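How I Break Down and Flatten Cardboard Boxes (Without Filling the Garage)

A reader wrote in after my April post about moving house and asked what on earth I did with all the boxes. Fair question! I kept a pile of them for reuse, cut up a bigger pile, and in the process I got pretty good at a job I used to do by stomping. I don't stomp anymore. My knees are happier and the recycling bin closes.

I'm going to go through it the way I do it at home in Lirivdale, at the kitchen table or out on the garage floor, depending on who needs the table. You don't need much. A utility knife with a fresh blade, a pair of work gloves (the thin rubbery-palmed ones are better than leather, you can feel the tape edge through them), a ball of twine, and somewhere flat.

First, sort before you cut

Make two piles. One is for boxes worth keeping, the other is for the bin. I keep a box if the corners are square, the walls don't give when I push on them with a thumb, and it hasn't been sitting on the basement floor soaking things up. Everything else goes. I used to be sentimental about big ones, and I had a wardrobe box from Kinholm Movers that lived behind the water heater for two winters. It smelled like a wet dog by the time I let it go.

Look at the edges while you're sorting. When the outer paper has split and you can see the wavy middle layer, the box has lost a lot of its stiffness right there. A small split on a top flap I'll forgive. If it runs down into the wall, or the bottom edge has gone fuzzy and is pulling apart, I put it in the bin pile and don't argue with myself.

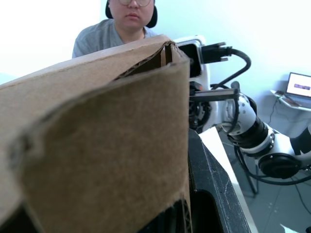 The bin pile always ends up bigger than I expect, and it's the one to start on, if only to get it out from under your feet. Empty each box completely. Reach into the corners, too – I once flattened one with a perfectly good set of drawer knobs in it and had to cut the thing open again.

Opening the seams

Turn the box upside down. Most of the tape is on the bottom, and it's usually a single long strip down the center seam with a few inches lapped up each end. Set your blade just deep enough to go through tape, slide it along the gap between the flaps, and then nick the two end pieces. Cut away from yourself, and keep your other hand behind the blade. I know you know. I have a scar on my left thumb from knowing.

If the tape is the papery brown kind with the threads in it, the knife will skip. Go slow and do it twice. Clear plastic tape is easier, and sometimes you can get a fingernail under the end and pull the whole strip off in one go (so satisfying, I would do this for a living).

Now open the bottom flaps all the way and do the same for the top. You've got a square tube, open at both ends. This is where people start punching it.

Folding it flat

A box was flat once and it wants to be flat again, you just have to lean on the right corners. Hold it by two walls that are across from each other and shift one forward and one back, like you're skewing a picture frame that's come loose. The square turns into a diamond and then the diamond closes up. If it fights you, try skewing it the other way. One direction is nearly always easier, and that's the direction it was folded when it came from the factory.

For a small box you can do this in the air. For anything bigger than a microwave, lay it on its side and press down on the top corner with your forearm. Run your palm down each of the two folded edges so it stays put. Then smooth the flaps out flat, all in line with the walls. If you tuck them in they make a lump, and lumps are why your stack leans.
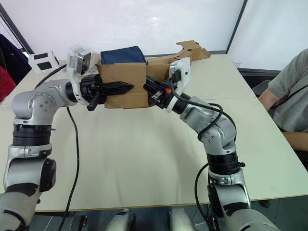

Hold it at both sides and it stays under control.

A table beats the floor for the small and medium ones, by the way. You're not bending over, and the scraps have a place to go. I push mine to the back edge and scoop them up at the end.

When a corner won't behave

Some boxes are glued along one side instead of stapled or taped, and that glued joint can be stiff as a board. Leave it alone if the box folds around it. If it doesn't fold, cut down the joint from top to bottom and open the whole thing out into one long sheet. You can then fold it in thirds, or score it lightly on one side with the knife and bend it back along the score.

For a corner that's been crushed or bent out of shape, pinch it low down, close to the bottom edge, and tip the box toward you so you can see what the flaps are doing. Work the crease back to where it's supposed to be with your fingers. It takes a few tries. My neighbor Kwabena Issahaku does this with the handle of a wooden spoon, running it up and down inside the fold, and I've stolen that off him for the thick double-wall boxes. 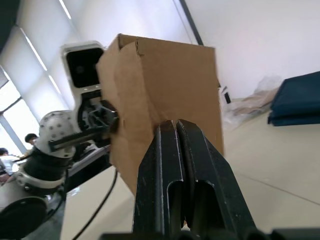
Pinching a front corner low down, with the box tilted and the top flaps open.

Stacking and tying

Biggest sheet on the bottom, smallest on top, all the folded edges facing the same way. I stop at 12 to a bundle, which I can carry down the driveway with one arm. Loop the twine once around the long way, turn the bundle, go around the short way, and tie it where the strings cross. Don't pull so tight that it cuts into the edges.

Our hauler wants bundles tied and no longer than the bin is tall, but yours may have different ideas, so check before you do forty of them.

The torn bits and odd scraps go into the last box, left open, and that one goes out on top. The keepers I store flat and upright behind the shelf, on a strip of old carpet so they're off the concrete. When I need one I fold it back up and put fresh tape on the bottom, two strips across the seam and one along it.

Next time I'll do packing paper, which I have feelings about.

Questions or corrections: use the contact page | © 2006 The Bitura Street Notebook | Back to top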